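Print this page | E-mail this page

How to set up and store artificial fruit for a still life class

Artificial fruit is useful for drawing and painting lessons because it keeps its shape from one week to the next. It does need some looking after. Dust builds up, the paint chips if pieces are thrown in a box together, and a set that has been put away carelessly takes a long time to sort out again. These are the steps we follow at the Gullthorpe evening class. They will suit a school art room or a table at home just as well.

What you need

A bowl of lukewarm water
Washing-up liquid
Two soft cloths, one for washing and one for drying
A soft paintbrush, 19 mm or near it
Tissue paper
A shallow box with a lid
Masking tape and a pencil
A desk lamp

Cleaning the fruit

Start by brushing off loose dust with the dry paintbrush. Work it into the hollows at the ends of apples and pears and along any ridges. If you wash a dusty piece without brushing it first, the dust turns to paste in the hollows and is harder to get out.

Add one drop of washing-up liquid to the water, wring the cloth out well and wipe each piece. Do not soak the fruit. Many pieces are hollow or have a foam core, and water gets in around the stem and stays there. Foam pieces with a thin painted skin should only have a barely damp cloth, and anything with a flocked surface, such as a peach, should be brushed and not wiped at all.

Dry each piece straight away and leave it on the second cloth for an hour before you handle it again. Do not put it on a radiator. We lost a bunch of grapes that way one April.

Choosing the surface

Use a plain, matt surface with nothing printed on it. A patterned cloth is a lesson in itself and beginners spend all their time on it. White paper is fine but shows every mark. If your table is shiny, cover it with sugar paper taped down at the corners, as reflections under the fruit confuse people who are still learning to see shadows.

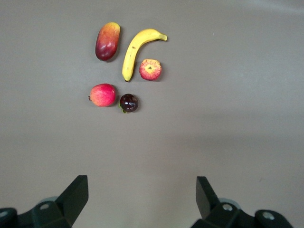

Grey is the colour I would pick for a first lesson. It is darker than a highlight and lighter than most shadows, so students can judge both against it. It also leaves the colours of the fruit alone. A mango that runs from yellow-orange at one end to deep crimson at the other is a hard enough subject without a bright cloth beside it, and on grey you can see where each change comes. The shadows on a surface like this are often faint, such as the thin one along the underside of a banana, and students should be told to look for them before they start drawing.

Arranging the pieces

Five pieces or fewer is plenty for a two-hour class. Put the longest or most curved piece down first and fit the round ones to it. A small apple set inside the curve of a banana gives students a gap to measure, and measuring gaps is most of the work in the first half hour. Turn one apple so that the end faces the viewer and lay another on its side, so that they have to be drawn differently.

Leave some space between most of the pieces. Where two are nearly touching, check from several seats that the gap can still be seen.

Set the lamp to one side, a little higher than the tallest piece, and switch off any light directly overhead if you can.

Marking the positions

If the drawing will carry on the following week, put small pieces of masking tape on the table at both ends of each long piece and on two sides of each round one. Number them in pencil. Nilmini Sultana, who takes the second group, also draws a plan on card and keeps it with the box.

Putting the fruit away

Wrap each piece separately in tissue paper. Newspaper leaves ink on pale fruit. Lay the pieces in one layer, heaviest at the sides, with the stems pointing away from each other. Write the contents on the lid and keep the box out of direct sun, which fades reds first.

Print this page | E-mail this page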